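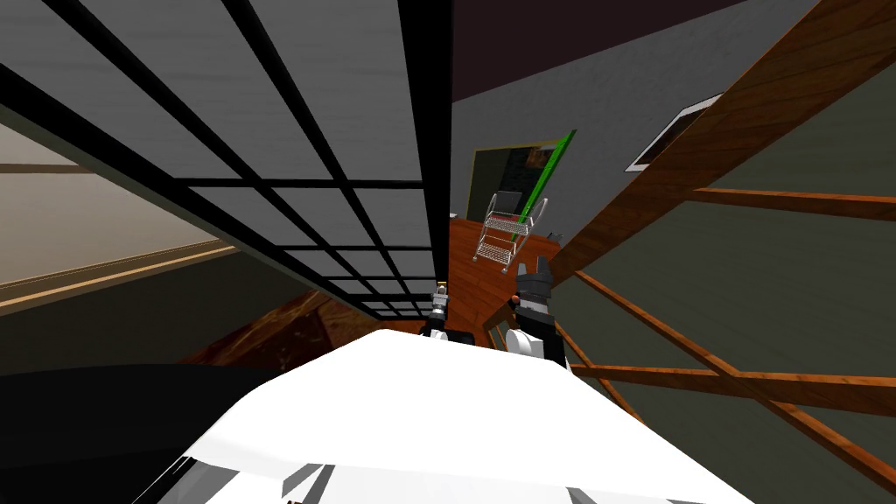
Clearance rules for a two-armed robot in a narrow passage (sim first, then real)

pekgate_garage
Posted 27/03/2018

Hi all, first post in the robotics section so go easy! I'm putting together house rules for our club at Nelwood before we let a two-gripper robot anywhere near real furniture. At the moment everything's in simulation. The room has a passage with lattice panels on both sides, a doorway at the far end and a little wire cart standing near the doorway, and the passage is 78 cm wide where I measured it in the model. There's also a small dark thing lying on the floor that I keep forgetting about.

My question is what you'd write down as the minimum. Do you set a fixed clearance for the arms, or does it depend on speed? And do you treat panes differently from plain wall? I've had a skim of ISO 13482 but it's heavy going for a bunch of hobbyists, and I'd like something that fits on one page and that people will read.

so_many_servos

Fixed clearance AND a speed limit, I'd say. We started with clearance only and people just drove everywhere flat out (me included, sorry). Ours at Zurstead is 7 cm from any part of the robot to anything it isn't meant to touch, and measure from the fingertips with the fingers fully open. Everyone measures from the wrist and then wonders why they clip the woodwork.

For panes I'd be fussier.

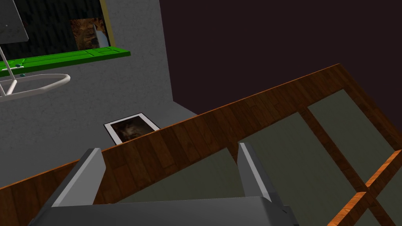

We've got a rule that glass counts as a no-contact surface even when the gripper is only passing over it, and any run with a contact logged on glass is a fail, no matter how gentle it looked. In the sim a pane will put up with anything, so the habit has to come from the rule. Also check that your collision shapes cover the panes as well as the wooden bars. Ours didn't for ages and the fingers went straight through.

latheandlearn

Agree with the above, mostly. I'd do double the clearance for the first real runs and drop back later. Our one-pager is pretty much this:

Before the run: arms tucked, grippers pointing forward, stop button tested by the person who'll be holding it.

Floor check: anything lying in the path gets moved or marked as an obstacle, however small it is. That goes for your dark thing too!

In the passage: slowest speed setting, no arm movement while the base is rolling.

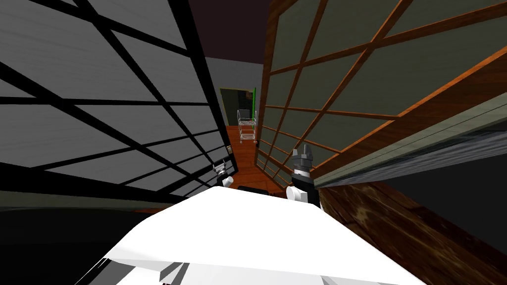 At the doorway: full stop, then check the cart's position again before going on.

Sign-off: 4 clean runs in a row in simulation, watched by 2 people, and any change to the room model puts you back to zero.

Somebody will moan about that last one. We had a long argument over it in January and I still think it's right, though I'd listen if anyone has a softer version that works. Oh, and print it big and stick it next to the charger.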